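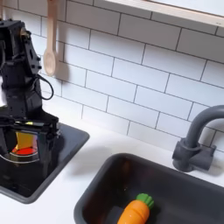 Roboterarm an der Spielküche in Furkedum. Im Spülbecken rechts liegt die Karotte.

Küchenvorführung (Furkedum)

Die Küchenvorführung ist der bekannteste Programmpunkt am Tag der offenen Tür der Werkstatt Loureiro in Furkedum, der jedes Jahr im August stattfindet. Gezeigt wird ein Roboterarm, der an einer Spielküche mit Spielzeuggemüse hantiert. Ich habe diesen Artikel angelegt, weil der alte Eintrag über die Werkstatt gerade mal zwei Sätze dazu hatte und einer davon falsch war (die Vorführung war nie im Keller!). Ich war inzwischen mehrmals dort, zuletzt einen ganzen Nachmittag lang, und schreibe auf, was ich weiß. Ergänzungen gern, aber bitte mit Angabe, woher ihr es habt.

Name

Im Programmheft steht schlicht „Küchenvorführung“. In der Werkstatt selbst sagen alle „Randodum“, und so heißt auch die Software, mit der die Aufgaben für die Vorführung zusammengestellt werden. Woher das Wort kommt, konnte mir keiner verbindlich erklären. Lourenço Matos, der die Vorführung betreut, leitet es von „random“ ab, weil die Reihenfolge der Aufgaben ausgelost wird, und das „dum“ hinten käme dann von Furkedum. Klingt für mich plausibel. Im Besucherbuch gibt es allerdings auch die Schreibweise „Rando-Dum“, und zwar von jemandem aus Jonstead, also von der Konkurrenz.

Ort und Anfahrt

Die Werkstatt liegt am unteren Ende von Furkedum, hinter der alten Gärtnerei. Wer mit dem Bus kommt, steigt an der Endhaltestelle aus und geht die Rampe hinunter. Die Küche steht im ersten Raum links nach dem Eingang, davor gibt es Sitzbänke und dahinter noch Platz zum Stehen. Ich rate zum Stehen! Von den Bänken aus sieht man vor allem den Arm von hinten und von den Fingern fast nichts, und um die geht es ja.

Um zehn Uhr wird aufgesperrt, und dann ist es noch angenehm leer. Ab Mittag wird es voll, weil dann die Familien vom Badesee heraufkommen. Im vergangenen August wurden am Eingang 2325 Leute gezählt, für einen Ort wie Furkedum ist das enorm. In der Küchenecke waren natürlich nie alle auf einmal, pro Durchgang werden 22 Personen hineingelassen.

Aufbau

Gearbeitet wird an einer Spielküche mit weißer Arbeitsplatte, eingelassenem Spülbecken und einer Wand aus weißen Metrofliesen. Über dem Kochfeld hängt eine graue Dunstabzugshaube, und an der Haube hängen Küchenhelfer aus Holz. Auf der Mikrowelle steht 01:30, worüber sich Kinder erstaunlich lange unterhalten können – bei meinem letzten Besuch ging es darum, ob das nun anderthalb Minuten sind oder halb zwei in der Nacht.

Ich finde die Wahl einer Spielküche übrigens sehr klug. Alles liegt eng beieinander, und trotzdem gibt es Ränder, Vertiefungen und Dinge, die im Weg sind. Ein Becken hat einen Rand, über den der Greifer hinwegmuss. Ein Wasserhahn steht immer genau dort, wo man ihn nicht brauchen kann. Und eine Karotte ist vorne schmal und oben am Grün knubbelig, die will also an der richtigen Stelle gepackt werden. Wer daheim schon mal versucht hat, mit der Grillzange eine Olive aus dem Glas zu holen, hat eine Vorstellung davon.

Der Arm ist schwarz, kantig und an den Gelenken offen gebaut, sodass man überall Schrauben sieht. Von den großen gelben Industriearmen, die man aus dem Fernsehen kennt, ist das optisch ein gutes Stück entfernt. Mein Neffe fand ihn zuerst enttäuschend und wollte dann überhaupt nicht mehr weg.

Ablauf

Ein Durchgang besteht aus 5 Aufgaben. Matos zieht Kärtchen aus einer Blechdose und liest sie laut vor, danach ist der Arm dran. Typische Kärtchen, die ich mir notiert habe:

Karotte aus der Spüle holen
Gemüse in den Topf legen
Gemüse wieder aus dem Topf nehmen
Das gelbe Stück neben das grüne legen
Topf ein Stück verschieben

Dazwischen wird erklärt, allerdings sparsam. Das mag ich an der Veranstaltung sehr. Matos redet, solange der Arm steht, und hält den Mund, sobald er sich bewegt, und das Publikum macht es ihm nach. Man hört dann die Motoren, ein leises Sirren mit kleinen Absätzen drin, wenn ein Gelenk anhält und das nächste übernimmt.

Wenn etwas danebengeht, wird die Aufgabe einmal wiederholt, danach kommt das nächste Kärtchen. Ich habe Durchgänge erlebt, in denen alles klappte, und einen, in dem die Karotte sich dreimal weggedreht hat. Beim dritten Mal gab es trotzdem Applaus, und zwar mehr als bei allen gelungenen Griffen davor.

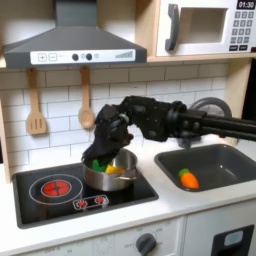 Griff in den Topf mit dem grünen und dem gelben Gemüsestück, rechts daneben die Spüle.

Der Griff in den Topf

Die Topfaufgabe gilt als die schwierigste, und ich halte sie auch für die schönste zum Zuschauen. Der Greifer muss von oben hinein, ohne am Rand hängen zu bleiben, und drinnen ist es eng, besonders wenn zwei Stücke nebeneinanderliegen. Der Topf ist aus poliertem Metall und spiegelt, das kann laut Matos die Kameraauswertung durcheinanderbringen. Er hat mir erzählt, dass sie eine Weile mit einem matten Topf gearbeitet haben und dann doch zum glänzenden zurückgekehrt sind, „weil daheim ja auch keiner matte Töpfe hat“. Na ja, meine Schwester schon, aber gut.

Mir ist beim Zuschauen aufgefallen, wie viel Zeit auf den letzten Zentimetern liegt. Der Weg von der Spüle zum Kochfeld ist schnell gemacht. Über dem Topf wird der Arm dann langsam, senkt sich, hält an, korrigiert ein bisschen, senkt sich weiter. Ich habe das zu Hause mit einer Kartoffel nachgemacht und festgestellt, dass ich es genauso mache, nur merke ich es sonst nicht.

Wer Fragen hat, sollte sie gleich nach der Topfaufgabe stellen. Da macht Matos eine Pause, und meistens dürfen die Kinder das Gemüse selbst neu verteilen. Das ist für den Arm gemeiner als jedes Kärtchen! Ein Mädchen hat die Karotte einmal hochkant in die Ecke vom Becken geklemmt, mit voller Absicht.

Geschichte

Angefangen hat es ohne Küche. In den ersten Jahren hat die Werkstatt an ihrem offenen Tag Holzklötze stapeln lassen, auf einem Tisch mit Filzbelag, und nach allem, was ich von älteren Besuchern gehört habe, war das Interesse überschaubar. Die Küche kam dazu, als Matos nach Furkedum wechselte. Vorher war er in Jonstead, wo es ebenfalls einen offenen Tag gibt, allerdings mit Schwerpunkt auf fahrenden Geräten.

Seitdem hat sich am Grundprinzip wenig geändert. Die Kärtchen sind mehr geworden, und die Blechdose ist eine andere (die erste hat jemand mitgenommen, falls der Betreffende das liest: Man hätte sie gern zurück). Das Absperrband wurde ein Stück nach hinten versetzt, leider, denn vorher konnte man fast in den Topf schauen.

Im Programmheft der frühen Jahre taucht auch eine Abendvorführung auf. Ob die je stattgefunden hat, weiß ich nicht. Wer dabei war, bitte auf der Diskussionsseite melden.

Rezeption

Das Besucherbuch liegt am Ausgang und ist eine Fundgrube. Viele schreiben, dass sie es sich schneller vorgestellt hätten. Fast ebenso viele schreiben, dass sie die Zeit vergessen haben, und manchmal steht beides im selben Eintrag. Beliebt ist außerdem die Frage, wann der Arm abspült. Matos antwortet darauf immer gleich, nämlich dass der Hahn keinen Anschluss hat.

Kritisch angemerkt wird regelmäßig die Beschilderung. Da schließe ich mich an. An der Wand hängt ein einziges Blatt mit technischen Angaben, in einer Schriftgröße, für die ich die Lesebrille brauche, und es hängt hinter der Tür.

Praktische Hinweise

Der Eintritt ist frei. Für die Durchgänge am Nachmittag holt man sich am Eingang eine Platzkarte, am Vormittag reicht Anstellen. Fotografieren ist erlaubt, Blitz bitte aus. Kinderwagen bleiben im Flur. Kaffee gibt es im Hof, der Zwetschkenkuchen ist ab drei Uhr weg.

Siehe auch

Werkstatt Loureiro
Offener Tag in Jonstead
Randodum (Software)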